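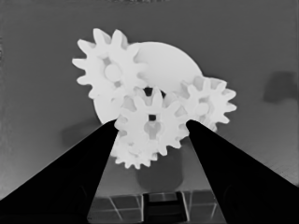 Skiva 7-seater: rebadge or its own car?

Forum: Family Vans and Small MPVs

tallroof_dan
Monday, November 18, 2024
Shopping for a used Skiva, the long one with three rows. The dealer says it's the same car as the Akano and that any Akano part will fit. The Akano costs less around here, but I can't find one with the rear air vents. Are they really the same underneath?

mbermudez_a
Same body shell, same engine, same plant. Akano did the design and Skiva puts its own bumpers, grille and seat fabric on it. I've had mine since new and most of the filters come in an Akano box.

gravelroad
Not quite the same. The Skiva has stiffer rear springs and a different final drive in the gearbox. I ordered an Akano gear set for mine and the tooth count was wrong. Check the part number before you buy anything that turns.

mbermudez_a
Which year? Mine is a second-generation car and the gearbox numbers match.

gravelroad
First generation, manual. The automatics may well be shared. I only know what I had apart on the bench.

Ainhoa Bermúdez
I work the parts counter at Prastent. For the first generation, manual cars have two final drives and you need the code on the plate under the hood. If it ends in 6 it takes the Akano set. If it ends in 7 it doesn't. Springs are different on all of them. Body panels swap except the front bumper and the fenders.

tallroof_dan
Thanks, that helps. The one I'm looking at is a first-gen manual, so I'll look at the plate. Anyone know what the gear set costs?

gravelroad
I paid $353 for the right one, plus shipping. Selvanayagam had it in stock. The Akano one went back and they kept a restocking fee.

oldwagon
I wouldn't buy either one with a manual. The third row is for kids only and with seven aboard it crawls up hills in second. My brother-in-law's was in the shop twice for the clutch.

mbermudez_a
Disagree on the third row. My mother rides back there and she's fine for an hour. Slow on hills, yes.

tallroof_dan
Went to see it. Plate ends in 7 – so no Akano gears for me. Clutch felt OK. Dealer has come down a little and I'm going back with my wife to try the third row.

gravelroad
Look at the rear spring seats for rust while you're there. Bring a flashlight.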